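My second attempt with tool steel

23 January 2021

In November I wrote that I wanted to make my own scraper blades for the small lathe. Now I have made them, and I would like to put down what I learned before I forget it.

I bought the steel from Nalletti, a flat bar of oil-hardening grade in the annealed condition. In this state it is soft enough to saw by hand, though my arm did not agree after the second cut. Jeanie Buchanan, who taught me to file many years ago, told me to finish all the holes and the shape first and leave only the edge a little thick. I followed her advice this time. On the first blade I did not, and I broke two drills.

For heating I used the old Salazar kiln. It goes up slowly, and I let the blades stay at temperature for longer than I thought was needed. Then they went into warm oil, one by one, with the tip first. One blade still bent a little. I believe I moved it sideways in the oil, and this is a mistake I have read about many times – now I know it from my own hands.

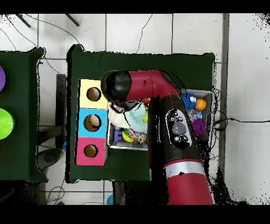
Do you have to temper the blade on the same day? I would do it as soon as the steel is cool enough to hold, as a hard blade left overnight can crack by itself.

I tempered mine twice in the kitchen oven, with a full cooling between. The color on the polished side was a pale straw, quite even, only darker near the hole. Bongani Modise asked me by mail why I did not go to a higher temperature. For a spring or a chisel I would, but a scraper does not get hit, and I want it to keep the edge.

The grinding after that was slow work. I dipped the blade in water very often and stopped when it felt hot to my fingers. The bent one I ground flat on both sides, so it is now thinner than the others, but it cuts brass nicely.

I have 91 mm of the bar left. It will become a small parting tool, if I can find out how to hold it straight in the Toneck tool post.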